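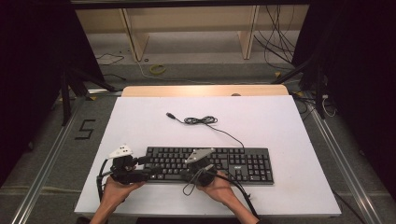
Kamala Panicker told us, before we had even sat down, that a prompter who waits to be asked for a line has already waited too long, and that a prompter who doesn't wait to be asked will be hated by the whole cast before the second week is out. We have thought about that remark a great deal while writing this section, which deals with what happens in the rehearsal room in the short stretch between an actor losing a line and somebody handing it back.

4.2 Giving the line

Readers who have worked in college theater will know the custom well enough. Once a cast is off book, one person sits near the stage with the script open, and an actor who dries says "line" and is given the next few words. It sounds like a very small piece of work, and most handbooks treat it that way, with a paragraph or so on speaking clearly and keeping your finger on the page. We went in expecting to treat it that way ourselves (our first plan for this study had prompting down as a side note to the section on blocking), and it was only after sitting through the early rehearsals at Huvora College that we began to see how much was being settled in those few seconds.

Across the three programs, Huvora, Dubey and Adbridge, we attended 214 rehearsals and logged 2845 prompts. Of these, 740 were given without the actor having called for them. We had supposed that unasked prompts would belong mostly to the first nervous days off book and then fade away as the cast grew steadier, and at Dubey they did. At Adbridge they went the other way, and there were more of them in the last week than at any time before it. The director there liked to run whole acts without stopping, and once the runs began, the student on book felt that a silence of any length was hers to mend. She spoke to us about it very openly and with a good deal of humor, and said that she could feel the director breathing behind her.

Figure 3. Keyboard on a white work board, with a hand-held gripper in each hand.

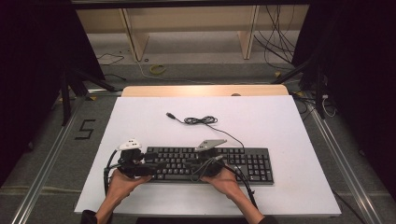
The trouble with a silence, of course, is that it may belong to the play. In the second act of the Adbridge production there is a long pause after the daughter puts down her suitcase, and the actor playing her had been stretching it a little further each night, very happily, because the other actors were giving her so much to listen to. In six rehearsals out of the nine in which we watched that passage, she was given her line in the middle of it. She took the line and went on each time. Afterward she told us that she had stopped trusting the pause, and by opening night it had shrunk to hardly more than a breath. We don't want to lay this at the prompter's door. She had a script in which the pause was marked only as "(pause)", exactly like eleven shorter ones, and no one had sat down with her to talk about which of them mattered.

At Huvora things were arranged differently, partly by design and partly, we suspect, by the happy accident of who was in the building. Poonam Nishad, who directed the Huvora production, asked each actor during the first week off book to tell the prompter what they would like to be given: the first word, the first three words, the whole sentence, or just the thought ("you're angry about the car"). These wishes were penciled into the front of the book, and they changed as rehearsals went along. One actor began by wanting whole sentences and came down to single words inside ten days. Another moved in the opposite direction and was quite cheerful about it, explaining that a single word made him feel he was taking a quiz.

We found these small agreements touching to watch, and we also think they did some real work. An actor who had asked for a certain kind of help tended to take it without leaving the scene. Heads stayed up, hands stayed where they were, and the partner across the stage did not have to wait through an apology. Apologies, in fact, became one of the things we listened for. At Dubey, where a called line was nearly always followed by "sorry," the scene took noticeably longer to find its feet again, and the partner would often drop a line soon afterward, as if it were catching.

The size of the room mattered more than we had guessed. Huvora rehearsed in a classroom until the last week and then moved into Zemier Hall, which seats 600, and the prompter, who had been speaking from a chair a few feet away in an ordinary voice, suddenly had to throw each line from the house. Everybody's tone changed. What had sounded like a friend leaning over sounded like an announcement, and two of the actors asked for her to be moved to the wings, where she could be heard but could not see the downstage half of the set. She lost sight of faces, and with them she lost her best means of telling a pause from a dry. The company tried both positions on successive evenings in August and settled on a stool just inside the curtain line, with her knees (as she put it) more or less in the play.

We asked every prompter in the study how they could tell that a line was truly gone. Their answers overlapped less than we expected. Eyes came up most often, then a held breath, then the feet, which according to one Dubey student always shift backward when the words have left. The student at Huvora said that she listened to the other actor, who generally knows first. We take up that answer in Section 4.3, where the scene partner's own ways of rescuing a lost line are considered alongside the prompter's.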